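March, evening

Second full day with the Rulico kit. I want to get this down before I write the proper review for Cultcombe, because by the time I do the proper version I will have forgotten the small annoyances.

Breakfast at the desk. Vasylyna had already started both arms when I came in. She had been through the setup guide last night and marked the pages where the steps are in the wrong order. There are four of them. The worst is the one that asks you to name your work cells before it has told you how to open the cell menu. I lost half of yesterday morning to that page and felt stupid, so I was glad to see her pencil all over it.

What is on offer, for my own reference: Rulico sells a software license and a box of setup material that goes on top of arms you already own. You mark your table into cells, the software learns where the cells are, and after that you tell it what to pick and which cell it should go to. The license is 269 a month. The setup visit is 1549, paid once, and we did not take it. Régis thinks we should have. I told him the review is no use to a small shop if we start by paying for the visit.

Nine o'clock, call with Hervé Guérin from Plirkine, the reseller. Polite, quick, knew the product. I asked him three times what happens to the saved cells if the license lapses and the third time he said he would find out. I wrote that down with the time next to it. He also said most of his customers finish the table setup in 17 minutes. We took the whole of yesterday afternoon, and that was with Dénes, who lays tape straighter than anyone I know. I may use both numbers in the review and leave it there.

The rest of the morning went on mug placement. The manual recommends starting with one light object and no clutter, so one white mug it was. Cherry Mae kept the log and I called out the cells. We ran 138 placements before lunch, which is fewer than I wanted. Most of the lost time was the software asking to confirm things it had already asked about. There is a setting for this. It is three menus down and it goes back to the default each time you restart.

Pictures from the work, for the review folder:
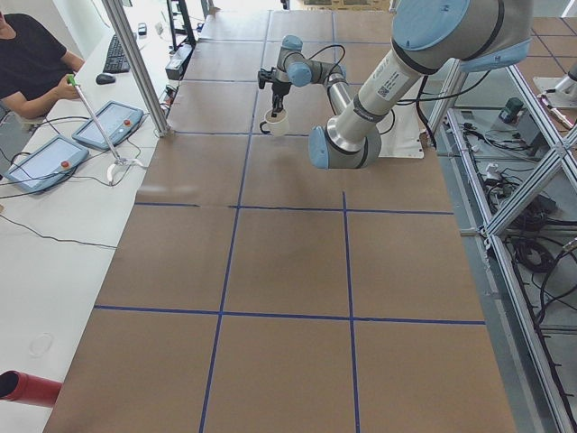 Cup in the gripper. 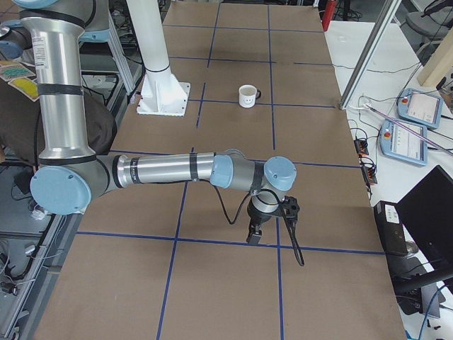
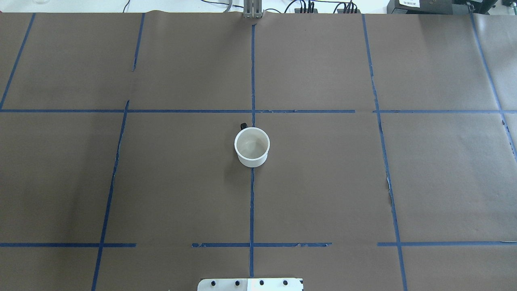

Mug standing on the middle line.

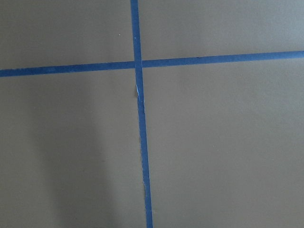 One crossing, close up. The tape edge is ragged below it.

Afternoon

Lunch was soup from the place on the corner, too salty. Régis and I argued about whether to score the tape. He says the tape is a consumable and has nothing to do with the product. I say the guide makes you put it down and the software needs it, so it belongs in the review. Where the edges are uneven or have lifted, I want to know if the cell reading suffers. We did not settle it. I will give it one paragraph and he can cut it if he wants, he is the editor.

At two we tried the cell check, the feature I was most curious about. You ask for it from the pendant and the software compares the table with the map it saved. It flagged two cells as shifted. Dénes measured them by hand with a steel ruler and agreed with one and not the other. So one good catch and one false alarm. I would like to run it again tomorrow with fresh tape on the bad stretches and see if the false alarm goes away.

Speed is fine. I did not expect to care about speed and I still do not. What I noticed more is that the stop and resume works well. Vasylyna stopped a move halfway and the arm picked up again where it was, with one confirmation and no trip back to the home position. The Marchal package we tested last fall made you start the whole sequence over. I should look up my notes on that one, they are in the green binder or possibly at home.

The handbook index is poor. I looked for "cell, rename" and found it under "zones". Cherry Mae found a second case, "grip width" filed under "tool, advanced". Put both in the list for Hervé.

Things for tomorrow:
Buy blue tape, the wider roll if they have it.
Ask Hervé again about the lapsed license.
Two objects at once.
Check if the confirmation setting can be saved to a profile — Vasylyna thinks yes, the manual does not say.
Send Régis the first page so he stops asking.

Left at half past six. It was raining and I had the wrong shoes on. Leaning toward a decent score so far, with points off for the guide. Early night, I think.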